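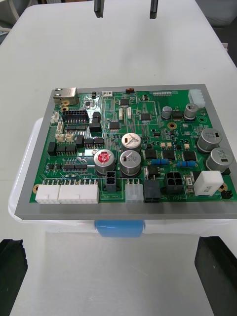
Why Are Circuit Boards Green?

Open up almost any old gadget (ask first, unplug it, and pick one your parents don't love) and you will probably find a flat green board inside. You might think somebody at the factory really liked frogs.

The board itself is usually made of glass threads and glue, pressed into a stiff sheet. On its own it is a dull yellowish color, a bit like weak tea. Thin copper paths run across it and carry electricity from one part to the next, the way streets carry cars. Copper is picky, though. Leave it out in the air and it turns brown and crusty, like an old penny.

So the board gets a coat of something called solder mask. It works like a raincoat. It keeps air off the copper, and it stops melted metal from dribbling between two paths while the parts are being attached. A dribble like that can make a short circuit, and then your game console becomes a very expensive doorstop.

The green is color mixed into the raincoat. People who check boards for mistakes found that thin lines showed up well against it, and once most factories were set up for green, green was cheap. Grown-ups love cheap.

You can get red, blue, black, white or even purple boards. They do the same job. A purple one will not make your computer faster, no matter what your cousin says.

Words to know

Copper: a reddish metal that electricity travels through easily.
Solder: metal that melts easily and sticks parts to a board.
Short circuit: electricity taking a path it was never meant to take.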